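Tsikata Practice Cell: Notes After a Month's Trial

In March our training centre at Brernstead was given the use of the Tsikata practice cell, a software package sold to colleges which teach robot handling. I was asked to assess it for our evening course, and I set out my findings on this page for colleagues at other centres who may be considering the same purchase.

The package is supplied by Arkemside under a yearly licence. It provides a simulated work table, an arm with a two-fingered gripper, and a library of 300 household and grocery objects. Learners write a short routine, run it on screen, and receive a report on each attempt. The licence covers 56 learners, a number that suited our intake well.

Installation took one afternoon. My colleague Anong Onsri prepared the teaching machines and met no serious difficulty, although the printed guide refers to menus which have since been renamed. The supplier has confirmed that a corrected guide will follow.
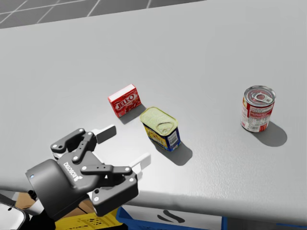

The grocery set proved the most useful part of the library for beginners. A carton, a tin and a can each call for a different approach, and learners must decide on the height, angle and opening of the gripper before the arm moves. Where items stand close together, the path of the fingers needs particular care. Most of our learners gave too little thought to this in their first session and had improved by their third.

I have two reservations. The report records whether a grasp succeeded but says very little about the cause of a failure, and tutors must therefore replay the attempt themselves. The contact settings are also placed in a separate panel that learners may change by accident. We lost the greater part of a Wednesday class to this before the panel was locked.

Support was prompt and courteous. Our questions were answered within 3 working days, and one request, for larger text in the report window, has been accepted for the next release.

The yearly fee is £600 for a single site. I have recommended that the centre take the licence for one year, with a review before renewal. Our partner centre at Plellside will begin its own trial next term, and I shall add its comments to this page when they reach me.

Vasiliki Kontogiannis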